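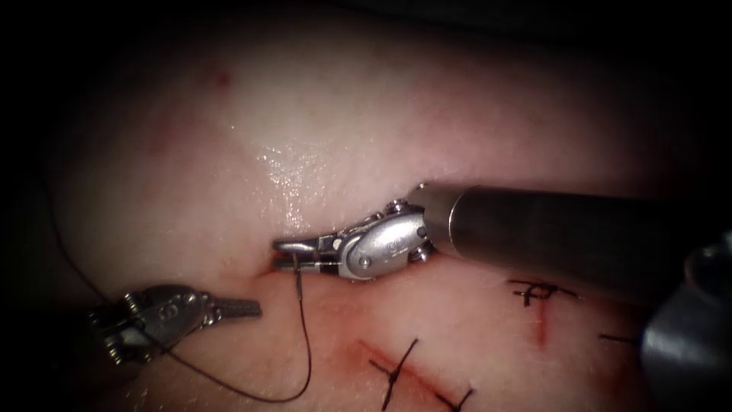
The needle at the edge of the cut, thread trailing.

Heather Munro had been promised that the pad would feel like the real thing. She had pressed it with a thumb before they started and thought of cold chicken.

"It's very close to tissue," said Callum Galbraith, who had flown in from Trimlow to say so.

"Close to whose?"

He laughed. She hadn't meant it as a joke. Twenty-four years of closing people up, and now she was supposed to be impressed by a slit in a piece of rubber, or whatever Trimlow made it out of. The brochure didn't say. The brochure said "lifelike" 11 times, and Lewis Crichton had underlined every one of them in pencil and left it in her mailbox.

Oliwia Żak was at the controls. She was the best resident Heather had, and she sewed the way some people do their taxes, with her mouth shut tight. 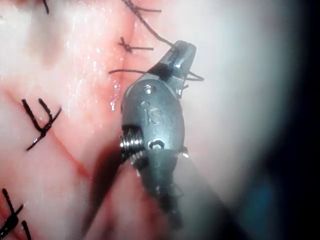 Four knots in, with thread still in the jaws.

"Those look even," Callum said.

"They look even from here," said Heather. "I've seen plenty of even stitches come apart by supper."

"The pad scores for tension."

"Does it bleed?"

"No."

"Does it have a husband in the waiting room?"

Callum checked his phone. Oliwia kept working. Heather leaned toward the screen in spite of herself and looked for a gap. She would have liked a gap. A knot pulled too tight would have done, something she could put her finger on and take upstairs to Lorna Chisholm, who wanted a yes or a no by September and had made it plain which one she preferred. 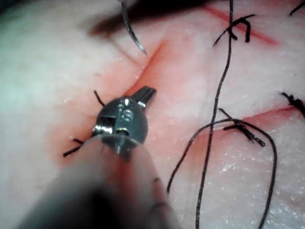
Short tails on the knot, and a second cut beside it.

"You trim those short," Heather said.

"You told me to," said Oliwia.

"When?"

"My first week. You said long tails were for kites."

Heather had no memory of it. It sounded like her, though, and she wasn't pleased to hear it in front of a salesman.

"How much is one of these?" she asked him.

"If you order 1000, we can talk."

"And if I order one?"

He began explaining the service plan. Heather pulled a stool over and sat down next to Oliwia.

"Do another," she said. "Slower. I want to see what you do with your left."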